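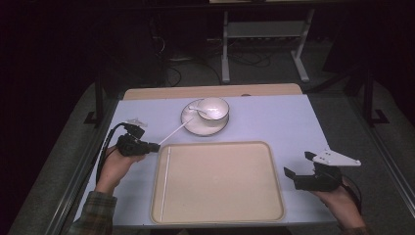
Why not just use plain white china, one reader of our first draft wanted to know, when half the cafés in Skollcombe have nothing else? Fair question, and I went back and forth on it for most of November. My answer is that the rim line does a job. When I set a white cup on a white saucer and both have a thin dark edge, I can tell at a glance whether the cup sits centrally, and so can the people whose table-laying I've been studying. With the all-white Kodholm set we tried in the pilot, they fiddled with the cup far longer and were still less happy with where it ended up.

4.2 Rims, edges and where things get put

I should say first how we arranged the table, as the layout matters more than I'd expected (I was all set to write a whole paper on spoons!). Each setting had a saucer and cup at the back and a beige tray with rounded corners nearer the person, with the thin white sticks as the items to be put in order. The spoon could go in the cup or on the saucer. We gave no rule about that, and I'm glad we didn't, as it gave us plenty to argue over later.

We ended up with 259 settings from the Cluleck sessions. I sorted them all by hand over a very long weekend, using the Sang scheme for judging what counts as lined up, which is a bit fussy but kind to tired eyes. What struck me straight away was how strongly a raised edge pulls things towards it. Give people a tray with a lip and long thin items go alongside the lip, even when there's loads of room in the middle. Round pieces are different. They've got no side to match up with anything, so people seem to judge them by the gap between the rim line and the nearest straight edge. 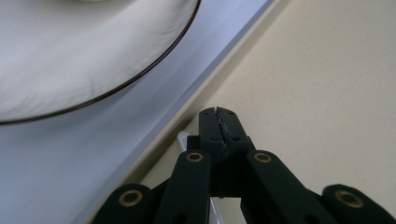 Figure 2. White plate with a thin dark brown rim line on the pale lavender-blue surface; cream-coloured countertop beyond the raised edge.

That gap is the measure I use in the rest of this section. I did try measuring from the middle of the plate instead, and it was hopeless: two of us working on the same setting kept picking different middles. The rim gave us something to agree on, and our disagreements dropped to roughly 4 in every hundred, mostly over spoons.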